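Rack Cell Upkeep Meeting
Minutes, 2021-12-15

Present: Roya Talebi (chair), the day operator, the evening operator, stores, the apprentice, and the undersigned, who arrived last and was therefore handed the notebook.

Apologies: Purchasing, who sent regrets and no purchase orders.

1. Minutes of the last meeting

Accepted, with one correction. The August minutes recorded that the left fingertip pad had been "replaced." It had been turned over. Stores asked that the two words not be used for each other again, as a pad was taken off the inventory on the strength of it and then had to be put back.

2. State of the cell

Roya went through the service log. The arm has now done 1,119 pick cycles on the current set of pads. The pads are good for more than that in principle, but the right one has a shine on it along the inner edge, and plates have been turning a few degrees in the grip before they reach the rack. A plate that turns a few degrees goes in the slot anyway if you are lucky. We have been lucky less often this month.

The day operator reported 179 stops since the last meeting. Most were cleared by pressing resume. The meeting spent some time on whether a stop that is cleared by pressing resume is a fault. The chair ruled that it is, and that it goes in the log with the time and the slot number, and that "again" is not a slot number.

Joint three still makes its noise. The apprentice has offered to record it. Agreed that he may do so once.

3. Gripper

The screws on the finger linkages were checked with the small driver. Two on the right side took a quarter turn. The evening operator pointed out that they had also taken a quarter turn in August, and in her view a screw that keeps taking a quarter turn is telling us something. Roya agreed. They are to come out, be cleaned, and go back in with a drop of the blue threadlocker. The red stuff is to stay in the cabinet. Anyone who was here the last time the red stuff was used will remember the heat gun.

Open width was measured at both ends of travel and matches the sheet. Closing force is on the low side. The controller is set to 100 percent and has been for a while, so there is no more to be had from that direction, and the answer is new pads. Stores has one complete set of the Fastuvell pads and half a set of something older that nobody would put a name to. The Fastuvell set will be fitted.

4. Wrist camera and lighting

We adjourned to the cell for this item and stood in everybody's way. The arm was jogged to the approach position at the side of the rack, fingers fully open, and held there while we argued about the lamp.

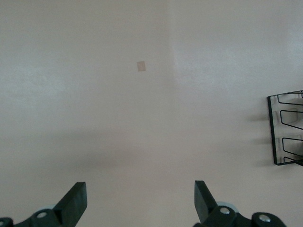 Roya's position is that the rack search has no quarrel with the rack. It has a quarrel with the shadows, which the software is inclined to treat as more rack. Turning the lamp helps on one side and spoils the other. The day operator proposed a second lamp opposite the first. Stores proposed a sheet of tracing paper over the existing one, at a considerably lower price. The tracing paper will be tried first. If it yellows or falls off, the second lamp goes on the list for purchasing, where it will have company.

The threshold in the vision recipe is not to be touched in the meantime. It was found at three different values over the past month and everyone in the room denied knowledge of at least two of them. The recipe is now saved under the name Vellora, write-protected, and Roya has the password. She declined to say where she keeps it, which the meeting took as progress.

Exposure stays on manual. Whoever cleans the lens is to use the cloth in the drawer marked for it. Shirt sleeves were mentioned.

5. Rack position

The rack has been walking. Each insertion nudges it a little, and by the end of a shift the far slots are out by more than the search will tolerate. The Zestavetti clamps arrived but were made for a thicker wire than ours and hold the rack about as firmly as good wishes would. Stores will send them back and ask for the smaller size.

Until then the rack is to be set against the corner stop at the start of every shift and checked again at the break. The evening operator asked whether the corner stop was itself where it ought to be. There was a silence. Roya will check it against the drawing, and the apprentice will find the drawing.

6. Maintenance interval

The manual calls for an inspection of the gripper every 600 cycles. We have been doing it when somebody remembers. The day operator argued that this comes to much the same thing; the log was opened and it does not. Agreed that the controller will put up a reminder at 600 and that the reminder can be dismissed only at the cell itself. Dismissing it from the office was a convenience we turned out to be unable to handle.

The inspection sheet is to be cut down to one side of paper. Roya has a draft. It covers pads, linkage screws, cable loop at the wrist, lens, corner stop and the home position check. The line asking for "general impressions" has been struck after a review of what people had been writing in it.

7. Outside service

Rezaei can send a technician for joint three in the new year. Their quote covers travel, a day on site and a bearing kit whether or not the bearing is at fault. Roya will ask if the kit can be left here unopened in the second case. In the meantime the arm runs at reduced speed on the return move only, where the noise is worst and there is no plate to drop.

8. Any other business

The missing hex key has been found inside the cable tray. The cable tray is to be closed when not in use.

The apprentice asked whether the arm could be given a name. Deferred.

Actions

Roya Talebi: fit Fastuvell pads, redo right-hand linkage screws, check corner stop, finish inspection sheet, reply to Rezaei.
Stores: tracing paper, return of clamps, identify or throw out the older half set of pads.
Day operator: controller reminder at 600 cycles.
Evening operator: log all stops with time and slot, and see that the day operator does too.
Apprentice: find the drawing. One recording of joint three.

Next meeting after the new pads have run for two weeks, or sooner if the rack leaves the table.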